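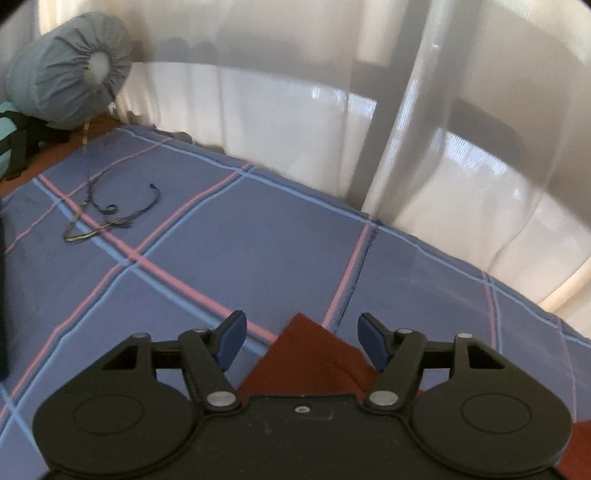

Figure 3. View from the camera on the hand-held gripper, jaws open at the cloth tip.

4.2 Corner proposal and grasp gating

The planner needs one thing from perception before it can start a fold: a point on the cloth that the fingers can close on, with a direction to come in from. We call this a corner proposal. Each proposal has a position in the camera image, an approach angle, and a score between zero and one. In the earlier version of Uvent the score came from a single network trained on cloths lying on plain tables, and it did poorly once we moved to beds. Printed and woven patterns were the main cause. In Figure 3 the reddish-brown cloth comes to a point between the two blue fingertips, and the bedspread under it has pink and light-blue lines running diagonally. The old network was trained to look for two straight edges meeting at an angle, and a plaid has those at every crossing. On patterned bedding it often ranked a crossing above the true corner, and the planner then sent the fingers to a spot with no free edge.

We made two changes. The first is a segmentation step that runs ahead of the corner network. It labels each pixel as target cloth, support surface, gripper, or other. The corner network now only sees proposals within a narrow band on either side of the boundary between target cloth and support surface. Crossings inside the bedspread are dropped before they are scored. The gripper label matters too, as the linkage and fingertips take up a fixed part of every image and their outlines are strong straight edges. We first tried a fixed mask for these parts, but the mask has to change with jaw opening, and a learned label was simpler to keep up to date.

The second change is the gate. A proposal is passed to the planner only when it stays within 16 pixels of the same place, after correction for camera motion, for 18 frames in a row. If the count is broken it starts again from zero. The gate adds a short delay to each grasp. We accepted the delay, as a failed pinch usually moves the cloth and forces a full new estimate.

Loose items on the bed were a separate problem. Cords, ribbons and straps produce thin regions that the segmentation step sometimes assigns to the target cloth. Early runs had the planner choosing the end of a cord as a corner. Morven Pollock added a width check that measures the labeled region at three distances back from the proposed tip. A corner gets wider as one moves back from the tip and a cord does not, so proposals with near constant width are rejected. The check has no learned parts and runs on the same mask.

Lighting was harder to deal with. When a window sits behind the bed, auto exposure tends to settle on the bright area, and dark cloth loses most of its surface detail. Folds inside the cloth are then difficult to find, though the outer boundary usually remains clear. We set exposure from the lower half of the image only and let the upper half saturate. Nothing in the upper half is used by the planner at grasp time.

The approach angle is taken as the line that splits the corner in two, pointed from the tip back into the cloth. The fingers come in along this line with the jaws open and stop when the tip lies between them. Closing is handled by the Karnell controller, which runs on its own loop and takes only a target width and a force limit from the planner. We kept the two apart so that the planner could be tested on recorded images without any hardware attached. Vinh Đồng wrote the replay tool used for these tests. It feeds stored frames to perception at the original rate and logs every proposal, accepted or rejected, with the reason.

Two limits remain. When the cloth is folded so that a layer edge lies close to the outer boundary, the network may propose the upper layer alone, and the planner has no way to tell how many layers it will pick up. Cloth and bedding of very similar color also still defeat the segmentation step. In both cases the score is often high and the gate does not help, because the wrong answer is stable from frame to frame. Section 5.3 reports these failures separately from missed grasps.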